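Udthorpe Community Hall
Portable Extinguishers, Exits and Electrical: Walk-Through Checklist with Comments, March

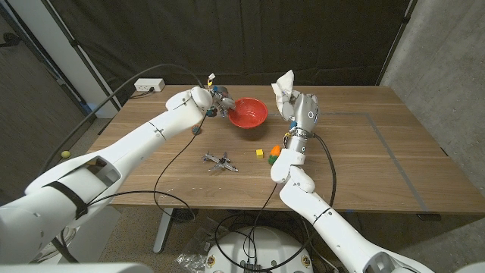
Scope

Ground floor, upper floor, rear stair, kitchen, boiler room and outside assembly point. Roof space excluded; it is covered under the contract with Imix. Walked by Enikő Lakatos. Comments reviewed by Irén Bodnár.

Key: S = satisfactory. A = action needed. N = not checked on this visit.

1. Exit routes

1.1 Main entrance doors open fully from inside without a key. S
1.2 Rear stair clear from top landing to outside door. A
Comment: Stacked chairs on the lower landing. Same finding as last visit. Chairs go back to the store under the stage, and the landing stays clear during hire periods as well as between them.
1.3 Push bar on rear door releases with one hand. S
Comment: Bar is stiff at the hinge end. Lubricate at next service.
1.4 Fire doors close fully from any open position. A
Comment: Kitchen corridor door stops short of the latch. Closer arm adjusted on the spot, one turn, and the door now latches from wide open but still fails from a half-open start. Replace closer.
1.5 No wedges or hooks holding fire doors. A
Comment: Rubber wedge removed from upper floor meeting room door and handed to the office.
1.6 Vision panels uncracked. S

2. Emergency lighting and signs

2.1 All exit signs legible from the room they serve. S
2.2 Monthly function test entered in log. A
Comment: Entry for the previous month has a signature but no result. Ľubica Paulík to confirm whether the test was run. If there is no record, treat as not done.
2.3 Fittings illuminate when the local circuit is switched off. S
Comment: Fitting at the head of the rear stair is dimmer than its neighbor. Full discharge test due at the annual service. Watch this one.
2.4 Diffusers clean and fixed. S

3. Portable extinguishers

3.1 Each unit on its bracket or stand. A
Comment: Boiler room unit found on the floor behind the door. Bracket screws pulled out of the plaster. Refix into the block behind with longer anchors, and move the bracket to the latch side.
3.2 Gauge needle in the green band. S
3.3 Pin and tamper seal in place. A
Comment: Seal missing on kitchen wet chemical unit, pin present, weight matches the label. Contractor to reseal. Do not fit a cable tie in the meantime.
3.4 Hose and horn free of cracks. S
3.5 Service label in date. S
3.6 Instruction label faces outward. S

4. Electrical

4.1 Distribution board accessible, 1000 mm clear in front. A
Comment: Measured clearance 70 cm. The folding display boards belong in the upper floor cupboard.
4.2 Blanking plates fitted to all unused ways. S
4.3 Circuit chart matches the board. A
Comment: Way marked "stage left" now feeds the heater in the side room. Update chart, initial the change.
4.4 Residual current device trips on test button. S
4.5 Extension leads undamaged, fully unwound in use. A
Comment: Reel in the side room was in use half wound, with a heater plugged into it. Unplugged. Heaters go directly into a wall outlet.
4.6 Test labels on hall-owned equipment in date. S
Comment: Equipment brought in by hirers is covered by the hire form. Zsófia Lengyel has asked for the wording on the form to be made plainer. Draft still open.

5. Kitchen

5.1 Gas isolation valve labeled and free to turn. S
5.2 Fire blanket in its case, tabs hanging down. S
5.3 Extractor filters free of grease build-up. A
Comment: Left-hand filter tacky to the touch. Wash both.
5.4 Nothing stored on or above the range. S

6. Boiler room

6.1 No combustible storage. A
Comment: Cardboard boxes and one can of gloss paint. Paint to the outside locker.
6.2 Air vents unobstructed. S
6.3 Carbon monoxide alarm sounds on test. S
6.4 Door locked when unattended. S

7. Outside

7.1 Assembly point sign visible from both exits. N
Comment: Contractor van parked in front of the sign at the time of the walk. Recheck.
7.2 Escape path even and free of leaves. S
7.3 Waste bins away from walls and windows. A
Comment: Paper recycling bin was against the kitchen wall. Moved to the fence and chained.

Actions by priority

Before next hire: 1.2, 4.1, 4.5, 6.1
Before next monthly walk: 1.4, 2.2, 3.1, 3.3, 5.3
With the annual service: 1.3, 2.3

Items 1.5 and 7.3 were corrected during the walk and stay on the list for one more visit. Item 4.3 can be done by anyone who holds the board key. Closer for 1.4 to be ordered through the office; quote the door number from the plan.

Copy to Bianka Simon for the insurance folder.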